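Subject: Re: [Tratura-repairs] Stripping the old desktops, Sunday

Hi all,

Replying on list as a few people asked the same thing off list. My answers are under the quoted bits. I'm partway into the pile of old desktops, with the boards still to come out of most of the cases.
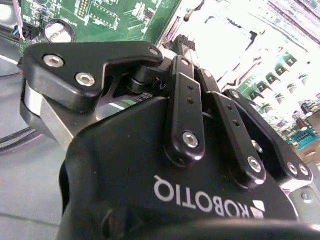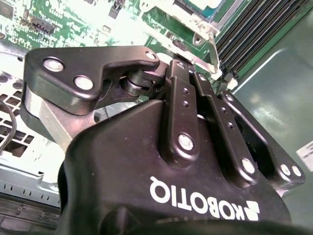

> On Sunday the Dremow end wrote:
>
> We have 17 towers here from the Amaral office clear-out. Do you
> want them whole, or should we pull the boards first? Also, is it
> worth keeping the power supplies, and what are you doing about
> screws? Last time we ended up with one big jar and it was useless.

Whole, please. A board travels better screwed to its own tray than loose in a carton, and we lost 3 last time to bent pins and a cracked slot. If you have to pull some to save room in the van, put each one in its own antistatic bag with cardboard between them, and leave the heat sink on.

Before anything gets opened: unplug at the wall, hold the power button in for a few seconds, then touch bare metal on the case. Wrist straps are in the grey tub at Clastodano. Please put them back there.

The order I've been using for each tower:

1. Side panel off, dust out with the soft brush. Do it outside if you can.
2. Drives out and straight into the locked box. They get wiped or drilled, no exceptions.
3. Memory and any cards out. Memory goes in the trays, sorted by type.
4. Unplug the front panel leads. Take a photo first if the board is going back into something.
5. Main power plug and the CPU power plug. Squeeze the clip all the way in and don't rock it.
6. Board screws, then lift the board from the side away from the rear ports.

On power supplies – keep anything with a readable label and an undamaged lead. The rest goes to scrap unopened. I don't want anyone taking the covers off those.

On screws, I've given up on the jar too. There are small zip bags now, one per tower, taped inside the case. Standoffs stay in the tray unless they come out with the screw, in which case they go in the bag as well.

> Are the cases themselves any use to you?

Some. The steel ones are fine if they aren't rusted and both side panels are there. I can take 19 empties at Clastodano before we run out of shelf, so please tell me before sending more. The yard will take the rest as mixed steel if the plastic fronts are off.

We also need thermal paste. The order came to $80 last time and I'd like to split it between the two sites again. If Dremow still has a spare tube, send it down with the towers and I'll hold off ordering until January.

Still looking for a second long Phillips driver, magnetic tip. The one from the Tratura kit has gone missing.

Cheers,
Clastodano bench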